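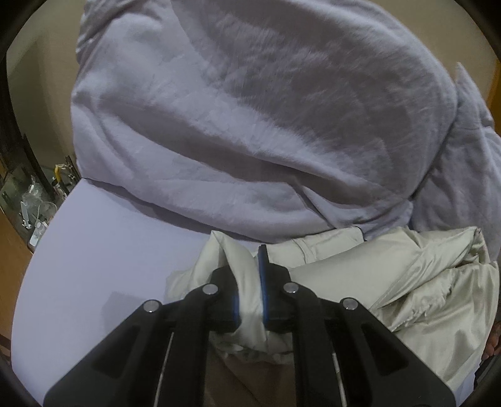
Hallo zusammen, ich lese hier schon eine ganze Weile still mit und traue mich jetzt doch mal, einen eigenen Faden aufzumachen. Es geht um das leidige Thema Satinbettwäsche und Waschen, und zwar Polyestersatin im Vergleich zu Baumwollsatin. Ich schlafe seit September auf einer Garnitur »Vitura« von Bovon und bin vom Liegegefühl her wirklich hin und weg, so kühl und glatt, herrlich im Spätsommer! Auf dem Bett sieht der helle, silbrige Stoff mit seinen Falten ja auch ganz edel aus, das muss man ihm lassen. Nur beim Waschen bin ich unsicher geworden. Meine Mutter hat Bettwäsche grundsätzlich bei 60 Grad gewaschen und hätte über alles andere den Kopf geschüttelt, auf dem Etikett stehen aber 30 Grad und Schonwaschgang. Wird das überhaupt sauber? Und wie macht ihr das mit dem Bügeln, lasst ihr es ganz bleiben? Ich freue mich über jede Erfahrung, gern auch ausführlich.
Liebe Grüße von der Wäschefee
Wäschefee_Nord, 7. Oktober 2021

Leinenliesel schrieb:
Willkommen, liebe Wäschefee, schön, dass du dich gemeldet hast! Ich fange mal mit dem Unbequemen an: Für mich käme Polyester im Bett nicht mehr in Frage. Ich hatte jahrelang so eine glänzende Garnitur und habe darin geschwitzt wie in einer Regenjacke, und nach ein paar Wochen bei 30 Grad roch sie schon aus dem Schrank heraus muffig. Seitdem gibt es bei uns nur noch Baumwollsatin und im Sommer Leinen, beides bei 60 Grad, fertig. Ich weiß, das hilft dir mit deiner neuen Wäsche jetzt wenig, aber wenn du irgendwann nachkaufst, fühl doch mal einen guten Baumwollsatin an. Der glänzt auch, nur eben etwas matter.

Knopfloch77 schrieb:
Liesel, da muss ich ein bisschen widersprechen, auch wenn ich deine Beiträge sonst immer gern lese. Muffig wird es meiner Meinung nach meistens in der Maschine. Wer immer nur kalt wäscht und nie mal eine heiße Leerrunde laufen lässt, bekommt den Geruch in jede Faser, in Baumwolle genauso. Ich wasche meinen Polyestersatin bei 40 Grad mit flüssigem Feinwaschmittel, auf links gedreht, Reißverschluss zu, und die Trommel nur halb voll. Weichspüler lasse ich weg, der legt sich wie ein Film auf den Stoff. Schleudern höchstens mit 600, sonst hast du Knitter drin, die du kaum wieder herausbekommst. Danach tropft es kurz über der Wanne ab und kommt auf die Leine, am nächsten Morgen kann man wieder beziehen.

Wäschefee_Nord schrieb:
Oh, so schnell so viele Tipps, ihr seid ja lieb! Das mit der halb vollen Trommel habe ich bisher falsch gemacht, bei mir kamen immer noch die Handtücher mit hinein (ich weiß, ich weiß). Vielleicht kommen daher auch die kleinen gezogenen Fäden am Kopfkissen? Ich hatte schon meine Fingernägel in Verdacht.

Leinenliesel schrieb:
Handtücher und Satin zusammen, da blutet mir das Herz! Frottee reibt, und wenn noch ein Haken oder ein Klettverschluss dabei ist, hast du den Salat. Den gezogenen Faden bitte nie abschneiden. Nimm eine feine Nähnadel und schieb ihn von der Schlaufe aus vorsichtig nach hinten durch, dann den Stoff schräg ein wenig in Form ziehen. Bei der Leerrunde gebe ich Knopfloch recht, die mache ich auch. Beim Schwitzen bleibe ich bei meiner Meinung.

Mangelware schrieb:
Guten Abend in die Runde, ich habe lange in einer Heißmangel gearbeitet und gebe gern meinen Senf dazu. Polyestersatin bitte nicht in die Mangel und auch nicht unter ein heißes Eisen, der bekommt Stellen, die speckig glänzen, und die bleiben. Wenn es unbedingt gebügelt sein soll, dann auf Stufe eins, von links, mit einem dünnen Baumwolltuch dazwischen. Ich selbst streiche ihn beim Aufhängen mit der flachen Hand glatt und hänge ihn über zwei Leinen, dann fällt er fast von allein aus. Baumwollsatin dagegen darf leicht feucht gemangelt werden, da wird er wunderschön. Was die Temperatur angeht: Das Etikett gilt. Wenn jemand im Haus krank war, nehme ich für die Zeit eben andere Wäsche, die 60 Grad verträgt.

Knopfloch77 schrieb:
Danke, Mangelware, das mit den zwei Leinen probiere ich aus! Hat eigentlich jemand Erfahrung mit dem Feinwaschmittel von Tristgate? Bei uns im Laden steht es jetzt überall, und ich bin immer so empfindlich bei Düften.

Mangelware schrieb:
Ich hatte es mal, mir war es zu blumig. Es gibt aber auch eine Sorte ohne Parfüm, die riecht wirklich nach nichts.

Wäschefee_Nord schrieb:
So, kurze Rückmeldung: Ich habe die Bezüge allein gewaschen, 30 Grad, auf links, ohne Weichspüler, und sie hängen gerade über zwei Leinen im Trockenkeller. Den einen Faden habe ich mit der Nadel tatsächlich nach hinten bekommen, beim zweiten war ich zu ungeduldig, da sieht man noch ein bisschen was. Und Liesel, ich habe mir im Geschäft einen Baumwollsatin angefasst, der war schon sehr schön — vielleicht für den Winter. Weiß jemand, ob man den vor dem ersten Beziehen waschen muss, oder läuft der dann ein?

Leinenliesel schrieb:
Unbedingt vorher waschen, und ein wenig läuft er immer ein. Kauf ihn lieber nicht zu knapp!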